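Home | Issues | Authors | Search | Log in
Shared 106 times | 4 comments

3. How second-innings collapses unfold in club cricket

3.1 The matches we used

We started with the scorebooks of four clubs - Wokum, Weneck, Nakpan and Flotton - who play each other over two innings and have kept very good handwritten records for as long as any of their members can remember. After setting aside the games lost to rain, we were left with 382 matches, and those gave us 2841 partnerships to work with. We are grateful to the scorers, who answered our many questions about smudged sevens with great patience. A collapse, for our purposes, is any stretch in which five wickets fall for 30 runs or fewer, and by that measure we found 106 of them.

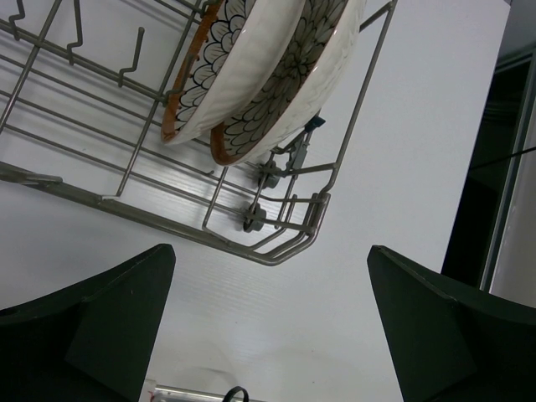

3.2 What happens after the first wicket

It is a common belief among players that a long stand, once broken, is followed by another wicket very soon after. We had hoped to find this, if only because so many people told us over tea that we would, but the pattern is weaker than the stories suggest. A new batter coming in after a long stand got out within ten balls only slightly more often than one coming in after a short stand, and at Nakpan the difference went the other way.

The age of the pitch mattered a good deal more. Collapses came mostly on the last day, when the surface was worn and the slow bowlers were on at both ends, and this held at all four grounds.
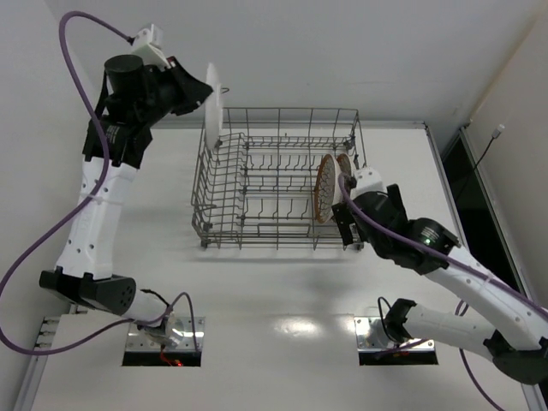

Figure 3. Plate held upright over the rack, with an arm on either side.

We also looked at who was batting. Sides that moved a steady player down to seventh in the order lost their last four wickets more slowly, though we would be careful about reading too much into this, as the stronger clubs were the ones most likely to try it.

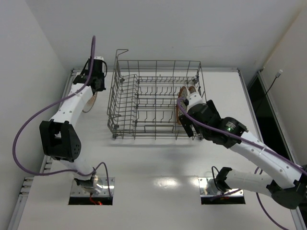
3.3 Chasing a small target

Small chases deserve a few words of their own. Captains often send in their usual openers and tell them to get on with it, and most of the time this works perfectly well. Where it went wrong - and at Weneck it went wrong twice in one March - the side had lost an early wicket and then stopped looking for singles altogether. 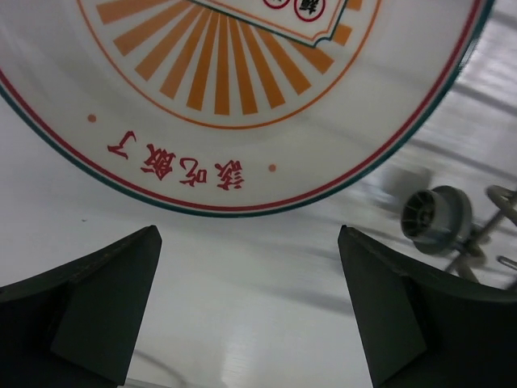 Plate with a teal rim and an orange sunburst.

We return to the matter of singles in Section 4, where the ball-by-ball records from Flotton allow a closer look.

Comments

Man-lok Tseng: I enjoyed this very much. Did you count retired batters as wickets when you marked the collapses?

legside_larry: Five for 30 seems generous. Our second team would call that a decent afternoon.

Pavilion End: Would love to see the Wokum numbers split by ground, as they moved to a new one partway through.

oldscorer: My sevens were never smudged.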